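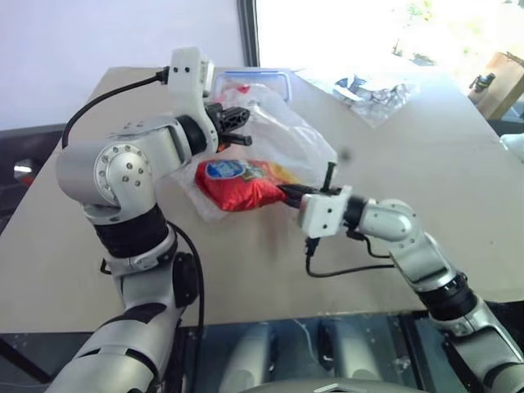 Notes for my part, 7 minutes. Speak slowly.

Good afternoon. My name is Pichit Somboon and I manage orders at Brarari, a small snack shop in Drodstead. Today I want to speak about one simple thing, how food is put together in a bag for the customer.

Ask the room: who has opened a delivery and found only crumbs? (Wait for hands.)

A bag of potato chips is mostly air. The air protects the chips, but only if we do not press it. So my first rule is that chips go in last and lie flat on top. Boxes and containers with lids go in first, because they can carry weight.

Second rule, hold the pack at the end, at the seal. If you squeeze the middle, you break what is inside.

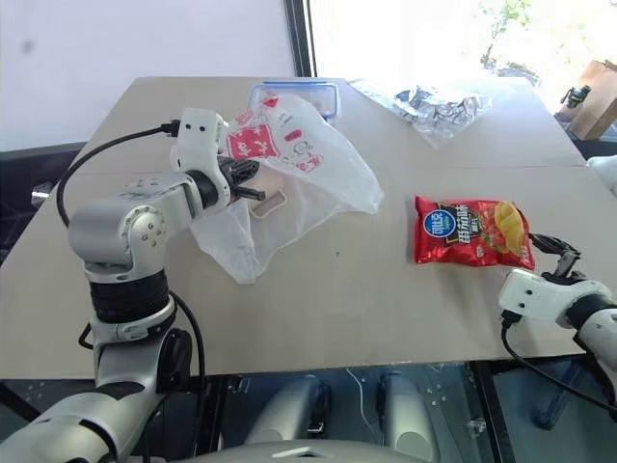
Thin plastic bags are difficult in a different way. They fall closed when you let go of them. I tell new people to open the bag wide on the table and put the heavy container in the bottom before they touch anything else – then the bag stays in its place.

Old wrap should go to one corner of the table, or better, into the bin.

Give the numbers here. In April we packed 275 orders and 35 came back with a complaint about broken chips. After we changed the order of packing, it was two in the next month.

Thank Stan for the tables. Then questions.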